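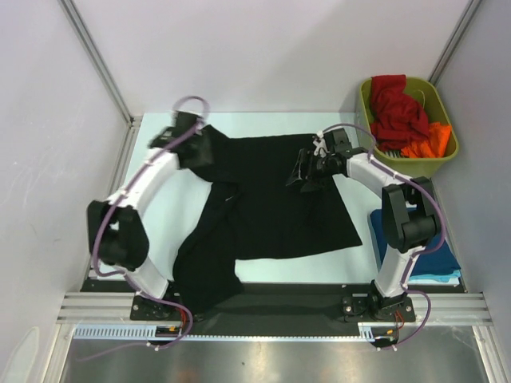 Waka: a two-arm shirt folding dataset

Hi, and thanks for stopping by! Waka is a set of folding demonstrations recorded on a two-arm tabletop cell, plus the training code and the results of one fairly stubborn experiment. I put it together at the Skornum lab in Vambridge, and I've been the main person poking at it ever since, so if something in this file is confusing, that's on me. Open an issue and I'll fix it.

The short version of the experiment: I wanted to know whether a policy learns to fold better when the demonstrations start from messy garments or from garments that are already lying more or less flat. Everybody I talked to had a strong opinion and very few of them agreed. So I recorded both.

What's in the release

There are 1,000 demonstrations that start messy and 1,000 that start flat. Each one is a single episode: the garment is on the table, the arms work on it, and the episode stops when the operator calls it folded or gives up. Yes, the give-ups are in there too. I left them in on purpose and labeled them, and you can drop them with one flag if you don't want them.

Every episode folder has:

- the video from the fixed camera
- joint positions for both arms
- gripper opening for both arms
- a start label (messy or flat)
- an outcome label (folded, partly folded, gave up)
- a garment tag

The garment tag is a plain text string I typed in by hand. It says things like "black long sleeve" and it is not a taxonomy! I tried to stay consistent and I know I slipped in places. If you need clean categories, please go through the tags first and merge what looks like the same thing.

How the episodes were recorded

I teleoperated all of it through a controller program called Rocha, which lives in its own repo and has its own README. Rocha does the boring parts: it reads the leader arms, sends targets to the follower arms, and keeps the video and joint streams on the same clock. You don't need it to train on Waka. You do need it if you want to record more data in the same format.

For messy starts I picked up the garment, let go of it over the table, and started from whatever I got. For flat starts I smoothed it out by hand first. I allowed myself one shake for the messy ones, and no peeking at what shape would be convenient. (It is surprisingly tempting to cheat here. A sleeve that lands in a good spot saves you a lot of work.)

Sleeves were the hard part from day one. The body of a shirt is forgiving — you grab two points along an edge, pull a little, and most of the wrinkles go somewhere you can live with. A long sleeve that's twisted, or hanging off the front of the table, is a whole separate job. You'll see me spend a long time on those, and in the early episodes you'll see me do it badly.

Dark fabric deserves its own warning. On a black top the folds are hard to make out in the video, and I often had to guess which layer I was about to grab. I expect a policy has the same trouble. If you're doing anything with segmentation or depth estimation, try the black garments first, before you get attached to your numbers.

What I found

I trained the same policy twice, once on each half, with the same settings and the same training time. Then I tested both on 80 trials from messy starts, using garments that weren't in the training data.

The messy-start policy did better, and it was easy to tell why from watching it. When a grasp missed, it went back and tried again. The flat-start policy had hardly ever seen a bunched-up edge, so when one showed up it would carry on with the next fold as if everything had gone fine, and you'd end up with a neat fold on top of a wad.

The part I didn't expect was the flat-start tests. I assumed the flat-start policy would win those easily, and it didn't. The two came out so close that I wouldn't bet lunch on either one. I have a theory that the messy data already contains plenty of flat moments, right after the untangling, so that policy gets the easy half for free. I haven't tested this properly. If you want a small project, please take it!

Mixing the two halves helped a bit over messy alone, but I only ran that once with one seed, so treat it as a rumor.

Things to watch out for

The camera got bumped once, between two recording sessions in June. The episodes after the bump have a slightly different view. They're marked in the index file under view, so you can keep them apart or mix them, your choice.

All the folding was done by one operator, me, and I have habits. I nearly always start with the same sleeve. A policy trained on Waka will pick that up, and mine did.

The cables run along the arms and they do show up in the video. In some episodes a loop passes in front of a gripper at a bad moment. I didn't mask them out, and I'd rather you didn't either if you plan to run on real arms with real cables.

Outcome labels are my judgment. "Partly folded" in particular covers everything from one loose cuff to a pretty sad pile.

Getting started

1. Download the archive and unpack it somewhere with plenty of room.
2. Run the check script. It reads every episode and tells you if a file is missing or short.
3. Open the viewer and watch at least 10 episodes from each half. Please don't skip this one, it'll save you more time than any tuning you do later.
4. Copy the base config, set the start field to messy, flat or both, and launch training.

The base config is the one I used for the results above. I tuned it a little on messy starts before I split anything, so it may lean that way. If you find settings that bring the flat-start policy up, I really want to hear from you.

Version notes

10/06/2023 — first public version. Fixed the gripper sign on the right arm, which was flipped in the copies I'd been passing around. If you got Waka from me by hand before this, please download it again.

Still on my list: a cleaned-up set of garment tags, more seeds for the mixed run, and a second operator, as soon as I can talk somebody into it.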